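Conditioning the grasp on the hand that isn't grasping

Most of September went into one question: does a two-armed shopping policy do better when the grasping arm is told what the carrying arm is doing? My short answer is yes, for a reason I had wrong at the start. The longer answer is below, with the parts that didn't work, which take up more of my notebook than the parts that did.

Background

The task is shelf picking with a basket. One arm holds a shopping basket, the other reaches for a drink, lifts it over the shelf-edge rail and puts it in the basket. Our baseline, which we call Ponier after the street the old lab was on, treats this as two loosely coupled problems. The basket arm tracks a fixed pose relative to the torso. The picking arm runs a visuomotor policy trained by imitation, taking the head camera and its own joint state as input. The two share a clock and very little else.

Ponier is decent at picking. Its failures cluster at the rail. A bottle that was gripped well at the shelf gets tipped on the way over, or the wrist arrives at the basket in a configuration from which it can't lower the bottle without dropping it. Citlali Maldonado went through the failure logs before I did and tagged each one by the phase in which it became unrecoverable. Her tagging put most of them earlier than I expected. The grasp was already bad for the placement when the fingers closed, even though it was a perfectly good grasp by any local measure.

The method

The change is small. We take the six-dimensional pose of the basket frame, expressed in the picking wrist's coordinates, and feed it to the picking policy as extra tokens beside the image tokens. We also predict, as an auxiliary output, the wrist pose at release. The auxiliary loss is applied from the first step of the reach, so the network has to commit to a placement before it commits to a grasp. I'm calling this variant Volov.

Training data is 1229 teleoperated episodes, all of them with both arms active. We dropped episodes where the operator regrasped, on the theory that a regrasp teaches the policy to be careless the first time. I'm less sure of that theory now and will come back to it.

Two implementation notes, in case anyone tries to reproduce this:

The basket pose has to be computed from joint encoders plus a fixed grip transform. We first tried estimating it from the head camera, and the estimate jumped whenever the picking forearm crossed the basket. Kinematics are dull but they don't get occluded.

The auxiliary head needs its own normalization. Sharing statistics with the action head squashes the orientation terms, and the network learns to ignore them. This cost me most of a week.

Results

Volov beats Ponier on complete pick-and-place, and the gap is concentrated in upright bottles near the rail. For bottles at the back of the shelf the two are hard to separate. I had assumed that the benefit would come from collision avoidance between the arms, and I went looking for it there. Minimum arm-to-arm distance barely changed. What changed was the grasp itself: lower on the bottle, with the wrist rolled further out, and much less variation between trials.

Ablations say the same thing. Basket tokens without the auxiliary loss give a small improvement. Auxiliary loss without basket tokens gives almost none, which makes sense, as the network is then being asked to predict a release pose for a basket it has no good information about. You need both.

A low grasp leaves the top of the bottle free to swing, and I expected that to hurt at the rail. It did, slightly, with the taller water bottles. With the soda bottles it made no measurable difference. 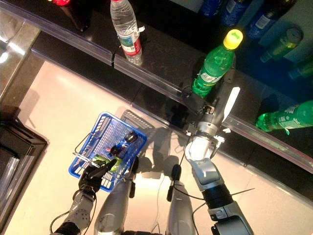
What still fails

Bottles lying on their side. Both policies approach them as though they were upright and correct too late. The demonstrations contain few of these and I don't think any amount of conditioning will fix a gap in the data.

Reflections. A glossy black shelf shows the policy a second, inverted bottle under each real one, and a clear rail adds bright streaks at the exact height where the fingers need to go. We tried the Hustico augmentation set, which paints synthetic highlights over the training images. It helped on the rail and did nothing for the mirrored bottles. A depth channel is the obvious next step, except that our depth sensor is also bad on clear plastic – I have some ugly point clouds to show for it.

Basket contents. The policy knows where the basket is and has no representation of what is already in it. Placement quality drops as the basket fills. Citlali's proposal is to add a cropped view of the basket as a second image stream, and she has a branch called Sandoval where this partly works. The crop makes the basket tokens partly redundant, so the ablations will have to be rerun from scratch.

The regrasp question. I pulled the discarded episodes back in and trained 2 more seeds with them included. One was better than anything in the main results and the other was worse than Ponier. That is too few seeds to say anything, and I'm running more before I touch the write-up again.

The config files for the main runs are in the usual place. The normalization fix is on the main branch already, so if you pulled before it was merged, your orientation terms are wrong and you should retrain.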